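Arranjo de mesa com flores de tecido: tulipas, margaridas e ramos finos em jarras de vidro

As flores de tecido e de feltro não murcham, não bebem água e aguentam ser montadas e desmontadas muitas vezes. Em contrapartida, não têm a rigidez natural de um caule fresco, amarrotam quando ficam guardadas sob peso e denunciam-se depressa se forem colocadas na jarra todas à mesma altura. Este guia trata da preparação do material, da escolha da jarra e da ordem de montagem.

O método foi escrito para tulipas soltas, com cabeça e caule, mas aplica-se a margaridas e a outras flores de pétala plana com poucas alterações. Não abrange flores em papel crepe, que exigem outro cuidado com a humidade.

Material necessário

Flores de tecido ou feltro, com caule
Um ramo fino de flor miúda, em branco ou rosa-pálido
Jarras de vidro, uma por arranjo
Arame de florista verde, para caules moles
Fita de florista
Alicate de corte
Pincel macio e seco
Pano de microfibra

Antes de começar, retire tudo das caixas e espalhe as flores pela mesa, com espaço entre elas. As tulipas não devem ficar empilhadas: uma cabeça em cima de outra deforma as pétalas de baixo. O ramo fino pode ir logo para a jarra, porque serve de referência de altura para o resto.
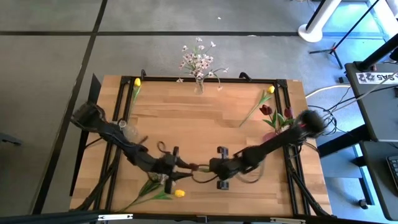
Tempo de leitura: 5 minutos

1. Triagem

Separe as flores por cor e, dentro de cada cor, por comprimento de caule. Numa mesa pequena bastam dois tons fortes e um neutro. Vermelho-escuro e amarelo funcionam bem com flor miúda clara. Se quiser acrescentar uma terceira cor forte, reduza as outras duas para que não disputem o centro.

Verifique cada peça. Pétalas descoladas na base, folhas vincadas e caules torcidos resolvem-se agora, com a flor deitada. Depois de montado o arranjo, qualquer correção obriga a tirar metade das flores.

2. Limpeza

Passe o pincel seco do centro da flor para fora. No feltro, o pó entra na fibra e a escovagem deve ser leve; esfregar levanta borboto. Não use água em pétalas brancas com contorno pintado ou impresso sem testar primeiro na face de trás.

Limpe também o tampo. Os restos de fio e as aparas agarram-se ao feltro com facilidade e voltam a aparecer nas folhas.

3. Correção dos caules

Segure a flor pela base da cabeça, nunca pelas pétalas, e puxe o caule pela outra ponta até o alinhar. O movimento é lento e a força é pouca. Um caule de feltro sem alma de arame nunca fica totalmente direito, e uma curva ligeira é desejável na tulipa.

Se a cabeça tombar por falta de sustentação:

Corte um pedaço de arame com 13 cm.
Encoste-o à parte de trás do caule, com 2 cm por dentro da base da cabeça.
Enrole fita de florista de cima para baixo, esticando-a ligeiramente.
Dobre a ponta inferior do arame sobre si mesma para não riscar o vidro.

As folhas largas levam um vinco suave ao comprido, feito com os dedos. Este vinco dá-lhes rigidez suficiente para saírem da jarra na diagonal sem caírem sobre o tampo.

4. Escolha da jarra

A jarra determina o número de caules mais do que o gosto de quem monta. Uma jarra esguia e transparente recebe um ramo de flor miúda ou poucas tulipas. Uma jarra de gargalo estreito e base larga facetada é mais estável, mas prende os caules no gargalo e fá-los abrir em leque; convém para flores leves, de cabeça pequena. O vidro colorido disfarça os caules, o que ajuda quando a fita de florista ficou à vista.

No vidro transparente tudo se vê. Corte os caules de modo que terminem à mesma altura do fundo, ou deixe-os cruzar de propósito. Evite areia e bolas de gel: sujam a base do feltro e complicam a desmontagem.

A gama Norneo, da Ginine, tem uma jarra esguia com 130 mm de altura que serve para arranjos baixos. Para caules mais compridos prefira um modelo mais alto e pesado.

5. Montagem

Comece pelo ramo fino. Centre-o e abra as hastes com os dedos, deixando uma ou duas a sair para os lados. O contorno irregular é o que afasta o conjunto do aspeto de artigo de montra.

Introduza depois as tulipas, uma de cada vez. A mais escura fica baixa e perto do eixo; as claras ficam mais altas e para fora. Rode a jarra a cada flor colocada e observe-a sentado, à altura a que será vista durante a refeição. Três tulipas são suficientes numa jarra estreita – com mais, as cabeças tocam-se e as pétalas achatam.

As margaridas entram no fim. Como são planas, incline-as para quem olha. Viradas para o teto, mostram apenas a espessura do tecido.

As flores que sobrarem podem ficar deitadas junto à jarra, com a cabeça de lado e a folha a acompanhar o caule. Mantenha-as na diagonal em relação à borda da mesa; paralelas, parecem esquecidas.

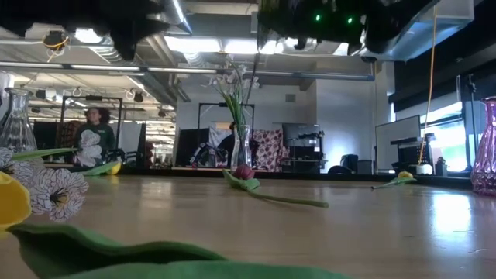
Maya Kanaan discorda da ordem acima: prefere pôr primeiro as tulipas e só depois a flor miúda, a preencher os intervalos, e diz que assim gasta menos ramo. O processo é válido em jarras de boca larga. Nas de gargalo estreito, as hastes finas dobram ao passar entre caules de feltro já apertados, e a ordem descrita no passo 5 continua a ser a recomendada.

6. Distribuição na mesa

Com várias jarras, varie a altura e a forma e deixe a mais alta fora do centro geométrico. Quem se senta em frente deve conseguir ver a pessoa do outro lado sem desviar a cabeça. Se o arranjo tapar a linha de visão, baixe-o ou desloque-o para uma ponta.

Um tampo de madeira com brilho reflete a luz das janelas e clareia as flores por baixo. Em mesas assim, os tons escuros ganham definição e o branco perde alguma. Coloque as flores brancas contra um fundo escuro ou junto de folhas verdes.

7. Desmontagem e arrumação

Retire as flores pela ordem inversa. Segure o gargalo com uma mão e puxe o caule na vertical com a outra; puxar de lado derruba as jarras leves. Guarde as tulipas deitadas, numa só camada, com papel de seda amarrotado dentro da cabeça. As margaridas podem ser sobrepostas com uma folha de papel entre cada uma.

Os ramos finos guardam-se de pé, numa caixa alta, ou pendurados. As jarras lavam-se com água morna e detergente neutro e só voltam a receber flores depois de completamente secas por dentro – a humidade no fundo mancha o feltro e enferruja a ponta do arame.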